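June 4, 2024

# Stivodo Toy Library opens its new room on Yoon Street

After a long winter of boxes in hallways, boxes in garages and at least one box in a bathtub, the Stivodo Toy Library has a proper room again. The doors opened at ten this morning on the ground floor of the old Pirov shoe store on Yoon Street, and by a quarter past there was a line of strollers reaching back to the bakery, with a good many grandparents holding coffee and a good many small people not at all interested in waiting.

For anyone who has moved to town since the library closed its old place last November, it works much the way a book library does. You sign up, you take home up to five things, and you bring them back three weeks later so that another child can have a turn. There are wooden trains and puzzles and ride-on cars, but what the library has always been loved for is its shelf of small, odd, squashable things – the foam shapes, the fuzzy blocks, the animals that fit in a fist – which go out in mixed bags and come back, mostly, in mixed bags too.

Seon-mi Jang has run the library for six years now, and she was at the front desk this morning with a roll of name stickers and a very full teapot. She told us the collection stands at roughly 2,000 toys, which is a few hundred more than it was before the move, and that a lot of the new ones were left on her porch over the winter.

"People heard we were packing up and thought we were collecting," she said. "I'd come home and find a bag of blocks on the step with no note. I don't mind a bit. But then you have to go through it all, and wash it, and decide where it lives."

Going through it all is what filled most of the spring. The soft toys were the slow part. Anything that could take a machine wash got one, and anything that couldn't was done by hand in the big sink at the back, then laid out on towels along the window. Karabo Rampersad, who joined in March and looks after the sorting, has settled on a system that she was happy to explain to us at some length, and which we will try to pass on faithfully.

Toys are grouped by how they feel in the hand before anything else. So there is a section for fuzzy, a section for foam, a section for hard and smooth, and one for small figures, with trains and puzzles kept apart because their pieces wander. Color doesn't come into it, and neither does age, apart from one high shelf for anything small enough to be swallowed. A child who likes the feel of one fuzzy thing will probably like the next, she says, and parents can find the section without reading a label while holding a baby.

"We tried it by color first," Rampersad said. "It looked lovely for a day. Then every blue thing in the building was on one shelf, and you had a foam ring sitting on top of a puzzle with a plush fish under it, and I couldn't find anything."

The mixed bags are the exception, and they are as popular as ever. Each one holds a handful of things that have nothing to do with one another, one from each section if possible, and the fun is supposed to be in the reaching in. There were 200 of them made up and hanging on hooks for the opening, each in a drawstring pouch sewn from old curtains by the Thursday sewing group. A few of the pouches still have the curtain rings on, and we saw one little boy who was a great deal more taken with the rings than with anything inside.

Old members will be glad to hear that the tables have come along too, as has the green armchair that everybody fights over, and the rug with the town map on it. The shelving is new to the library, a set of Ivberg units bought secondhand and put up over two weekends. They are lower than the old ones, so a four-year-old can reach everything but the top. Jang is especially pleased with the window seat, which runs along the whole front of the shop and was there already under a layer of shoeboxes.

It hasn't all gone smoothly. The membership cards were printed with the old address, and will be handed out with a sticker over it until they run out. The heating in the back room makes a knocking sound that one visitor this morning took for somebody at the door, twice. And there is still one crate of puzzle pieces without puzzles, which sits by the desk with a sign inviting anybody with patience and a free afternoon to have a go.

Last year the library made 897 loans, a respectable number for a place that was closed for part of it, and Jang is hoping for more this time with the longer hours. Borrowing stays free for under-fives. For older children there is a small yearly fee, and if the fee is a difficulty you only have to have a quiet word at the desk.

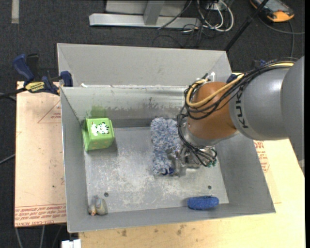 *Issue 13*

**A mixed handful in the gray metal bin: a fuzzy block in blue and white, a green cube with a white cartoon design on top, a small gray figurine and a dark blue foam oval.**

Donations are welcome again as of this week, with one or two requests. Please bring toys to the desk during opening hours and leave the porch alone, as Jang's neighbors have been very patient. Foam and fuzzy things are wanted most, particularly blocks and rings that are big enough to be safe for the little ones. Stuffed animals larger than a cat can't be taken at present, and neither can anything with a battery compartment that has gone green. If you aren't sure, bring it along and Rampersad will have a look.

There is also a call out for a few more pairs of hands on Wednesday mornings, when the returned bags are emptied, checked and made up again for the following week. The work is done sitting down, there is usually cake, and children may come along provided they understand that the toys on the sorting table are going back in the bags. Rampersad admits this last rule has been hard to keep – for the grown-ups as well.

The library is open Tuesday through Saturday from ten to four, with a late evening on Thursday until seven. The entrance with the ramp is around the side, past the bicycle racks, and strollers can be left just inside. New members should bring something with their address on it. The first story hour in the new room is planned for later this month, and the time will be posted in the window as soon as the storyteller has confirmed.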